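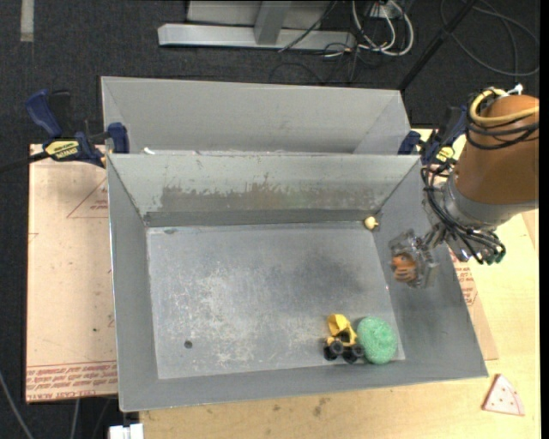 Hi, and welcome to Plorkik! I started this little toy library in a spare room on Brurgate with 2 shelves and whatever my own kids had outgrown, and now there are 1096 toys on the list (I still can't quite believe it).

We lend out trucks, diggers, balls, animals, dress-up bits, pretty much anything that survives being dropped. Everything gets sorted into bins when it comes back, then wiped down and checked over before it goes home with the next family. I love that part, even the puzzles!

Membership covers 5 toys at a time, and you can swap as often as you like. Come by any morning and have a rummage. Kids very welcome, obviously.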